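Hastside Small Parts Store: progress report for March

Work in March dealt with the sorting of mixed hardware into divided storage cases. The grant covers 38 cases, and 8 are now filled and labelled. The remaining stock is still held in tubs by source and has not been checked against the parts list.

The case in use is hinged and see-through, with clear partitions between rectangular compartments. Parts are tipped out in small lots beside the open case and put away by type. Lots are kept small so that one case can be closed before the next is started.
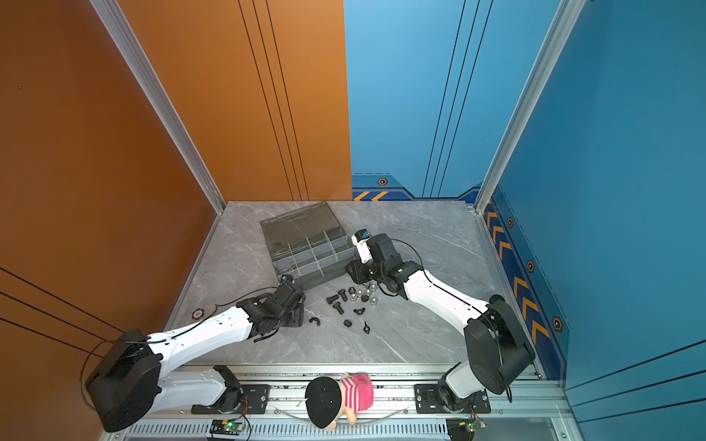

Leonilde Moreira
Stores and Records Lead, Hastside

Three changes were made to the method during the period. The lid is now laid fully back before sorting starts. Parts that do not match any entry on the list go to a separate tub marked "query" and are reviewed at the end of the session. Labels are printed after the compartments are filled, which removed the reprints reported last time.

Spending on cases is within budget. The label stock ordered from Losa arrived short by 300 and the balance is due next month. This has not held up sorting.

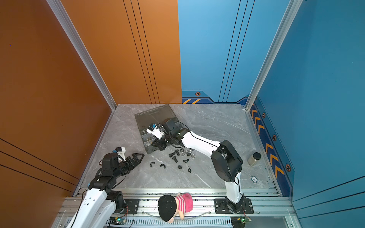
Storage case open on the marble-patterned surface, with hardware lying in front of it.

The main risk is the query tub, which is filling faster than it is cleared. Parisa Nikzad will take over the review and will report on it separately. The Kikley stock has been moved to the end of the programme, as its list is incomplete.

Comments

P. Nikzad: Query tub list will follow once the thread sizes are checked.

Khosravi stores: Can the label template be shared? Ours still runs off the edge of the lid.

L. Moreira: Template sent.

Related items
Parts list, revised layout
Kikley stock: transfer note
Label printing: settings and stock codes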